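Datasets > Household > Pastancombe > README

# Pastancombe Tabletop Set

Hello, and thank you for opening the readme first (so few of us do, me included). Pastancombe is a collection of pictures and notes about tabletops and the walls near them, put together at Ellham over a good many evenings so that people choosing a surface for a workroom or kitchen have something to look at besides a tiny sample chip.

## What you get

The set has 2576 pictures, with 400 held back for checking colour. Every surface has a plain text note giving its main colour, its pattern and whatever stands behind it. We went with everyday names, so you'll find "brown marble pattern" and "pale lavender", and none of the catalogue names that change every March.

Brown marble patterns take up the largest folder, and I'm fond of them. The white and tan veining gives your eye somewhere to wander, and a pale wall behind keeps the whole corner from feeling heavy.
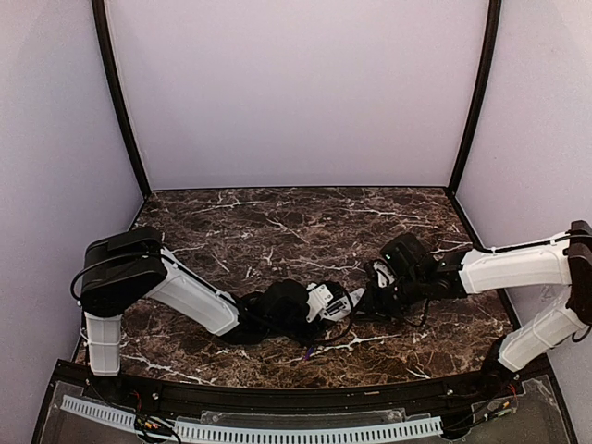
Flumance wrote in to say that veined tops are lovely until you drop a small screw on one, and that a plain grey would have saved an hour on hands and knees. Fair enough! Plain tops live in the folder called Pop, and grey has its own list there.

## Before you use it

- Colours shift a little from screen to screen, so please don't order paint from these.
- "Marble" in a note means the pattern only. We didn't record what the tops are made of.
- The notes file runs to almost 3000 lines and opens in any text editor.

Last updated 2019-06-08.

Related items
Pop: plain tabletops
Ellham wall colours, pale
Ellham edge strips and trims
Pastancombe notes, older version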